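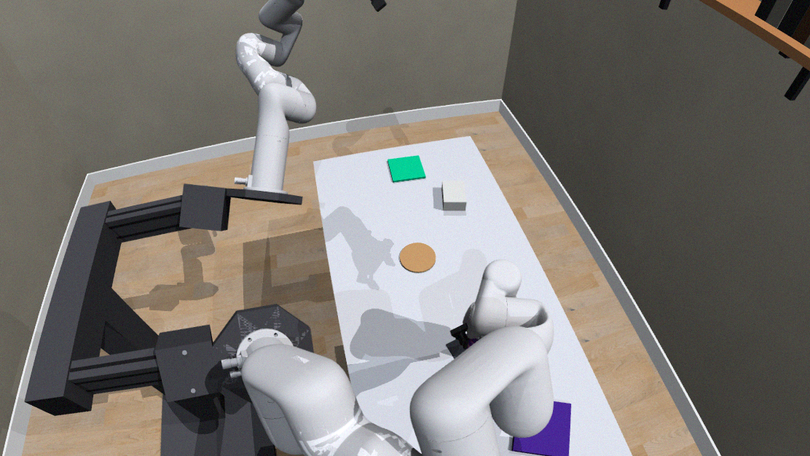

Rendered view of the two-arm tabletop cell used for all episodes in this release.

Clernum Tabletop: Simulated Two-Arm Placement Episodes
Data card and README, release 2

Summary

Clernum Tabletop is a set of simulated episodes in which two robot arms, mounted along the same side of a long white table, move small objects to flat colored targets. It was prepared by the manipulation group at the Etbridge Institute to study one question: whether a policy trained with both arms visible to it learns to share a table better than two policies trained separately and then run together. The release contains 4000 training episodes and 124 held-out test episodes, together with the scene files, the scripted controller that produced the episodes, and the evaluation code.

All data are synthetic. No physical robot was used at any stage, and the results should not be read as a measure of performance on hardware.

Scene

The room, the table and the mounting frame are fixed throughout the release. The room is furnished in a plain way, with a wood plank floor, painted walls and a wall shelf, so that the background is not a uniform color. Target tiles and discs are flat and may be green, orange or purple. Their positions are drawn anew at the start of each episode, subject to a minimum spacing. Blocks are placed after the targets and may begin on the far or the near part of the table.

Lighting is varied between episodes. Shadows cast by the arms frequently cross the work surface, and the lighting range was chosen so that they would. An earlier internal version used flat lighting, and policies trained on it made frequent errors when an arm's shadow passed over a target.

Task

Each episode gives a short written instruction that names one object and one target, for example "put the block on the green tile." Either arm may carry out the instruction. The other arm is given a separate instruction or told to hold still. An episode succeeds when each named object rests on its target, both grippers are open, and the arms have not touched at any time.

Contents of the release

episodes/train - training episodes, one folder per episode
episodes/test - held-out episodes, with target layouts not used in training
scene - geometry, materials and lighting ranges
controller - the scripted controller, named Stenix in the code
eval - scoring scripts and the reference configuration

Each episode folder holds the rendered camera stream, joint positions for both arms, gripper state, object poses, the instruction text and a success flag. Failed episodes were removed from the training folder. They are available on request, as they may be of use to groups working on failure detection.

How the episodes were produced

Stenix plans a path for each arm and then checks the pair of paths for conflict. Where a conflict is found, one arm is made to wait. The choice of which arm waits is random, a change from release 1, in which the near arm always had priority. Tolera Endale found during review that policies trained on release 1 had learned this rule and would stop the far arm even when the near arm was idle. Users who trained on release 1 are advised to repeat their experiments.

Baseline result

The reference policy, Bustos, is trained on the full training set with a joint action output for both arms. It was compared with a pair of single-arm policies of the same total size. On the test episodes, the joint policy completed more instructions and produced fewer contacts between the arms. The advantage was largest when both targets lay near the middle of the table. When the targets lay at opposite ends, the two methods gave similar results, and we do not claim a difference in that case.

Training the joint policy took over 900 GPU hours, including the search for learning rate and batch size. A smaller configuration is provided for groups with limited computing resources. Its scores are lower, and they should be reported under its own name.

Known limitations

The camera position is fixed. One or both arms may hide an object or target for part of an episode, and the near end of the table extends past the lower edge of the image. Object poses are recorded in every case, but a policy that relies on images alone will sometimes lack the information it needs.

Contact between gripper and object is simplified. Objects do not deform, and slipping is modeled only in a limited way.

Instructions are in English and follow a small number of sentence patterns. The release is not suitable for the study of language understanding in general.

Use and citation

The data are offered for research and teaching. Published work should state the release number and indicate whether the reference or the smaller configuration was used. Please do not train on the test folder, including for the purpose of selecting a model.

Maintenance

The release is maintained by Rhun Nicholas and Tolera Endale. Errors in the scene files or scoring scripts may be reported through the issue page of the repository. Corrections are collected and published each May, and the change log lists every episode that has been replaced or withdrawn.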